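The Room Under the Balcony

Home & Habit
Dec 28, 2025

When I moved to Plirkau, I believed that a big room needs big furniture. I was wrong for a long time, and it cost me a sofa which I later sold for 40 euros to the first person who had a van.

In this town many old halls were divided in two levels, with a mezzanine along the walls and the middle left open to the ceiling. People work in them, some also live in them. The building on Joritz Street, which is the subject of this article, has 894 square meters if you count the balcony, and for the first year almost all of it was a problem. The sound went up and did not come back in a useful form. Papers were put down and lost. In July the upper level was too warm to sit, and in winter everybody wanted the same corner.

What changed the place was a series of small decisions, and most of them cost little. The first was to stop filling the middle. The tables went to the sides, under the mezzanine, where the ceiling is low and a person feels that there is a roof. The tall open part was left for standing and walking, and for the work that needs space for the elbows.

The second decision was the walls. A partition was built, painted white like the rest, and it does not reach very high. I was against it, I must admit. I thought that it would look like a changing room in a swimming hall. But a shelf needs something behind it, and so does a person who wants to think. Before, the shelves stood with their backs to the open air and things fell out on the other side.

The third was the color, or the lack of it. White ceiling, white partition, black railing. The paint was mixed by Kemia, a small shop near the river, and it took 8 test patches before the white stopped looking blue in the evening. I still find the result a little strict in the afternoon, when there is no sun. For this reason the flowers are important to me. They are bought every week at Mokgethi, the stall by the station, and they are always white too, which I found strange in the beginning – why not red, at least once? Now I think the shape does enough.

The baskets came last. The stall sells them also, and the small ones are the most useful, because a large basket becomes a place where cables go to die. A small one fills up and then it must be emptied.

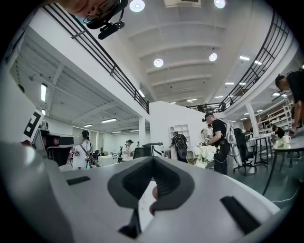 How do you make a high white room feel less cold without painting it?

Put low light where people stay and something living or woven at the height of the hands. A bunch of flowers on a table and one small basket will do more than a large picture on the wall, and a lamp under the balcony helps more than a stronger one on the high ceiling.

There is one thing I would do differently. The counter should have been longer. Ours was measured for two persons, and on most mornings it is asked to serve more. An extra part in the same white would cost 67 euros for the top alone, and I have the offer in a drawer since the summer.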